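Last updated: Jun 24, 2019
By the Drilis documentation desk

Section 3. Setting up the Drilis emergency locator beacon in a light aircraft

The box calls this a quick install. Plan on an afternoon, and read the whole section before you pick up a screwdriver. Most of the trouble we hear about comes from steps that were skipped by people who had installed some other beacon before and assumed this one would be the same.

A beacon is a backup for a flight plan and a person on the ground who expects you. It may fail to transmit after a hard crash, and it will not get a signal out from under water. Treat any sales talk to the contrary with care, ours included.

3.1 Before you start

Check the battery date on the label. If the date has passed, stop and order a new pack. A pack that still lights the test lamp can be too weak to run the transmitter for the full time, and the lamp will not tell you so.

Check that the beacon is registered. The dealer may say it was done at the counter. Look for the confirmation yourself. An unregistered beacon sends a code with no name, no phone number and no tail number behind it, and the people who pick it up lose time finding out whose it is.

Note: The Tisier mounting tray sold before November has a different hole pattern. It looks as if it fits. It does not.

CAUTION: Work on the fixed wiring of a certified aircraft must be done or signed off by a licensed mechanic. Nothing in this guide changes that.

3.2 Mounting the tray

1. Pick a spot on primary structure, as far aft as you can reach. Thin skin and interior panels tear away in a crash and take the beacon with them.

2. Turn the tray so that the arrow points toward the nose. The crash switch senses a sudden stop along that line. Mounted backward, it will pass every bench test and then sit silent when you need it.

3. Fasten the tray with all the bolts supplied. Do not use rivets, zip ties or hook-and-loop strips, whatever you may have seen on the forums.

4. Pull on the tray with a spring scale to 80 pounds. If it shifts or the structure flexes where you can see it, move the tray or add a doubler plate. Pushing on it with your thumb is not a test.

3.3 Antenna and cable

5. Mount the antenna upright on the outside of the fuselage, close enough to the beacon that the cable crosses no production break in the airframe. Cables that cross one tend to be cut when the tail separates.

6. Leave a little slack at both ends – a tight cable pulls out of its connector when the structure bends.

7. Keep the antenna away from other whips and masts. The Areck fin antenna is listed as compatible, but we have seen mixed results with it on fabric-covered airplanes that had no ground plane. Add the ground plane.

3.4 Cockpit switch

8. Mount the remote switch where the pilot can reach it with the belt and shoulder harness tight. Sit in the seat and try it. Passengers should be able to reach it too.

9. Set the switch to ARM. The OFF position exists for shipping and service only, and a surprising number of beacons fly in it for years.

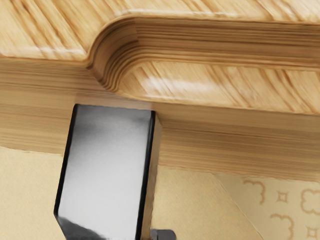
3.5 Self-test

10. Press and hold TEST for 3 seconds, then let go. One long flash is a pass. A series of short flashes is a fault code; see Section 5.

11. Write the result in the aircraft log.

Note: A pass means that the beacon's electronics are working and that it can see an antenna. It says nothing about whether the antenna is any good, or whether the tray will hold. If you fitted the Yüksel extension cable, have the antenna line checked with a meter as well.

CAUTION: Never switch to ON to "see if it works." A live signal can start a real search. If you set the beacon off by accident, return the switch to ARM, press RESET, and call the rescue center right away.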